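Home | About | Archive | Say G'day

March
by Steinarsdóttir

The court list

I have now spent a whole morning in the local court at Fultside, and all I did was get my car broken into.

It went like this. Someone put a brick through the back window of the Duster while it sat outside the Tarar Street shops. They took a phone charger, 37 dollars in parking coins and a bag of clothes I'd been meaning to drop at the op shop since winter. The window cost 558 dollars. My excess is 300, so the insurer and I are both sulking.

I reported it at the front counter, where a very patient constable asked me to describe the clothes. Have you ever had to describe your own rejected cardigans to a police officer? "Mauve," I said. "Bobbly." He wrote down bobbly.

Then, to my astonishment, they charged somebody. I didn't have to go to court, and the letter was clear on that point, but I've watched a lot of British crime drama and felt qualified. I was there by 10 with a thermos, which security made me sip from.

Nothing happens in court. People in good jackets whisper to people in bad ones. A man was fined for fishing. Our matter took around as long as it takes to boil an egg and was put off until he could see a lawyer. He looked cold and very young, and I'd spent the whole drive in rehearsing a stern face I then couldn't find anywhere to put.

I went home and did the sort of tidying you do when you're cross at nothing in particular.
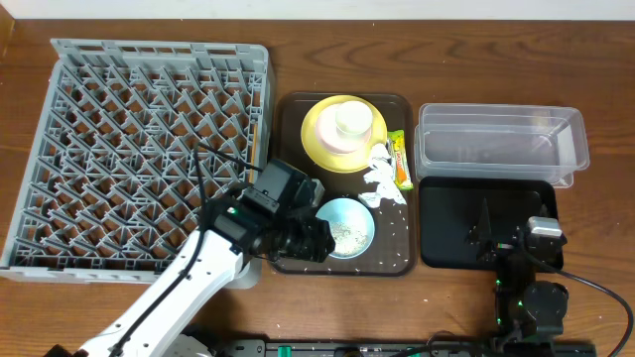 Dish rack, no dishes.

I've ticked the box on the victim form that says I'd like to be told the outcome. There was another box for "property returned", and I've left that one blank — though if anyone in Fultside sees a mauve cardigan going about, he can keep it.

Filed under: Local grumbles, Law and disorder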